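Diary, August 2021

I have finished the book about the dockworkers' strike, all 297 pages of it.

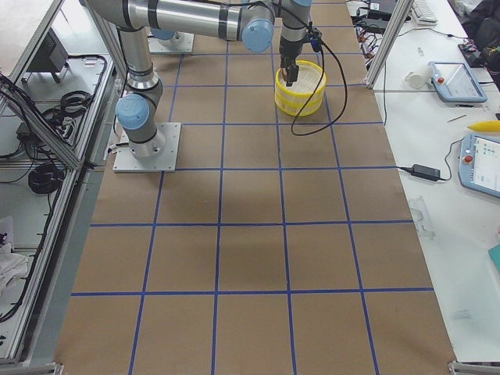
It took me almost the whole summer, because I read it in the evenings, with the dictionary beside me, and many words for parts of a ship I did not know even in my own language. Henok Tekleab lent it to me in spring. He said I would find in it a man worth knowing, and he was right, but I think we do not mean the same man.

Henok admires the speaker, the one who stood on the crates at the harbour of Rimura and whose name is now on the square. I understand this. His speeches are printed at the end of the book and two of them I read aloud in the kitchen. But the man I keep thinking of is the clerk, Kahsay. He appears on few pages. He kept the strike fund in a school notebook, and when the strike was lost he went from house to house and showed the families what had come in and what had gone out. There were 850 men on the list at the beginning and 60 at the end. He wrote down both numbers in the same handwriting, the author says, and did not add any remark.

I have been in two unions in my life and in both of them there was somebody like this. In the first it was a woman from the paint shop. I am ashamed that I have forgotten her family name. She collected our money on pay day and gave us a small green stamp, and my father, who did not believe in anything by then, still glued his stamps in straight lines.

Yesterday I talked about it with Homa Abbasi on the telephone. She teaches history to adults and has less patience than I have. She told me that it is easy to love the modest ones after a hundred years, and that a strike is not won with a clean notebook. The harbour company had police, newspapers and time, and what did Kahsay have? I said he had the trust of the people. She said trust does not buy flour. Then her soup boiled over and we stopped there – I would have liked to answer, but I did not have an answer ready, and in English I am always slower than my opinion.

I thought about it in the night. The fund did buy flour, this is the point. It bought flour for eleven weeks. The notebook says so, with the price of each sack, and in the last week there is a gift of 3845 in the old money from the weavers of Molliment, who were badly paid themselves. Why did they send it to strangers? I believe they sent it because somebody had written to them with exact figures, and they could see where every coin would go. I must tell this to Homa, but in a letter, where I can look up the words.

One thing in the book made me angry. The author gives the women half a chapter. They carried the food and hid the printing plates, and when the men were in prison they stood in front of the company gate with the children, and all this has half a chapter, while the quarrel between the two newspapers has three. I wrote a question mark in pencil beside it and then remembered that it is not my book. I have rubbed it out, but one can still see it a little.

In the evening Matvii Demchenko came to bring back the ladder. He asked what I was reading and I told him too much, I am afraid, he was standing the whole time with his jacket on. He said his grandfather also worked in a harbour and never said one word about politics, only about the cold. I asked if there were letters. He thinks his aunt has a box. He will ask her, if he does not forget.

Tomorrow I return the book to Henok. I would like to keep it a few days more and copy the page with the two numbers, so perhaps I will go to him after the weekend. The library has another volume by the same author, about the railway men, but it is even thicker, and I have still to paint the window frames before the rain comes.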